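Ticket 471 – Table clearing task, laptop step
Site: Jilcombe office, second floor
Opened by: Beverley Wihongi
Assigned to: Reynaldo Tiongson
Priority: normal
Status: open, waiting for site

2023-03-20, Beverley Wihongi
Since we changed to the new clearing routine, the evening team has a problem with the laptop step. The robot is supposed to move a laptop from the meeting table to the shelf and then continue with the cups. Two times last week it stopped with the message "object pose out of range" and waited for a person. Gerardo was alone on the shift and he had to leave his own work on the other side of the building to confirm the message. Before the robot, this task was two minutes for one person. Please advise.

Reynaldo Tiongson
Thank you for the report. I ran the same routine in the simulator, with the room we use for tests, not your real room. I made 5 runs with the same start position. In 2 of them I got the same message as you. I attach one view from the robot side, at the laptop step.

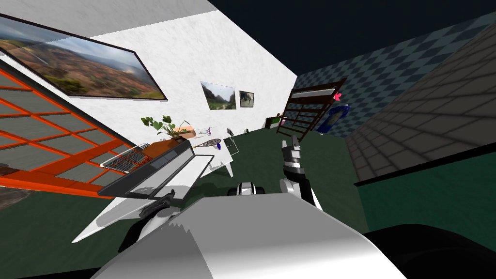

Simulator view, laptop step. Laptop tilted steeply, left gripper under its edge.

Please look at the angle of the laptop. The routine accepts only a small tilt, and with an angle like this one the check fails and the arm waits. The right gripper is upright and has no part in this step, so I do not suspect the right arm. The plant and the glass are further back on the table and I did not change them between runs.

What I tried so far:
Lower arm speed – no difference.
Wait time before the check set to 500 ms – no difference.
Wider tilt limit – the message is gone, but I do not want to send this to the site before Eduardo has checked it for safety.

Gerardo Estrella
I want to add something from the shift. The message itself is not the hard part. The hard part is that I must walk to the panel to confirm it. When we did this work by hand, I could choose the order. Now I plan my evening so that I am near the meeting room, and the kitchen is done late. Is it possible to confirm from the handheld?

Eduardo Ocampo
Confirming from the handheld is possible in the Ostik settings, but only if the person can see the robot. I will write a short rule for this and send it to Beverley first. About the tilt limit, I need one test on the real table with an old laptop.

Reynaldo Tiongson
Understood. Until then, please skip the laptop step and move laptops by hand before you start the routine. Beverley, please tell me which evening is good for the test, and if Gerardo can be present.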